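2019-04-18

Up early to queue for the Juhl release at the Pridau shop. It was the low-top in grey and rust, the one that leaked in the winter and then went quiet. Doors were at ten. I got there a bit after seven and was well down the pavement already. They had 300 pairs for the whole city and most of those had gone to the online draw, which I entered and lost.

Sieglinde Wendt was further up the line and let me leave my bag with her while I went for coffee. She was after a half size smaller than mine, so we weren't in each other's way. She wore her old Sesus runners, the white ones with the yellowed sole. I have the same pair and mine look worse. 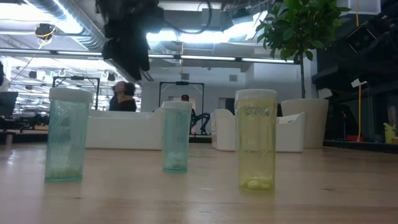

Do the Juhl low-tops run small?

They do in the toe. I take a 42 in most things and needed a 42.5, and even then the left one pinches when I lace it to the top. The heel is fine. Anyone with a wide foot should try them on first.

Got my pair at twenty to eleven. The man at the till said there were 5 left in my size, which I'm not sure I believe, because the chap behind me was told the same thing about his. Paid the full price. The box is thinner than last year's and the spare laces are now loose in the paper with no bag. The rust panel is darker than it was in the leaked photos, more of a brown. I prefer it.

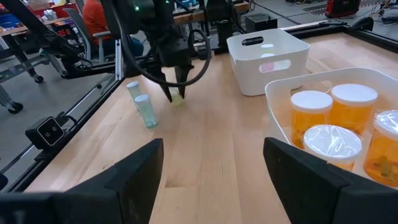
On the table.

Sieglinde sold hers on before lunch. She was offered 320 outside the shop by a lad with a rucksack and took it. I was asked as well and said no. A pair was up online for 600 by the afternoon, though asking isn't getting, and I doubt it went. Last time the prices dropped by half inside two weeks once the restock was announced.

Wore mine home on the tram, which I hadn't meant to do. No rubbing at the heel. The insole lifts a little at the front on the right shoe and I may put a spot of glue on it.
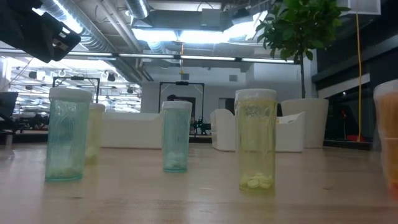 Bottles and white caps, same day.

Rang Henrike Kasten in the evening. She missed the queue because of work and wanted to know if it was worth waiting for the second colour in May. I told her what I'd heard in the line, that it will be the same shape in cream with a gum sole, and that Godosero are doing the laces. She doesn't like cream. She has been after the old Godosero high-tops for years and keeps being outbid, so I said I'd look in at the Pridau resale shelf when I'm next passing.

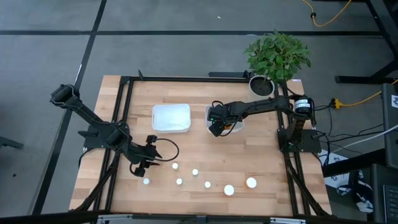

Cleaned the Sesus pair before bed, as it had been on my mind since the queue. Soft brush, warm water, a drop of washing-up liquid, then paper in the toes. The yellow on the sole won't shift and I have stopped trying. What I do want to sort out is the shelf in the hall. I would like to build a new one in pale wood, long strips of it side by side like that tabletop, with a black frame round it, and keep the boxes underneath. Need to measure the tall boxes first. The Juhl ones are on the floor by the door for now, with the receipt in the left shoe.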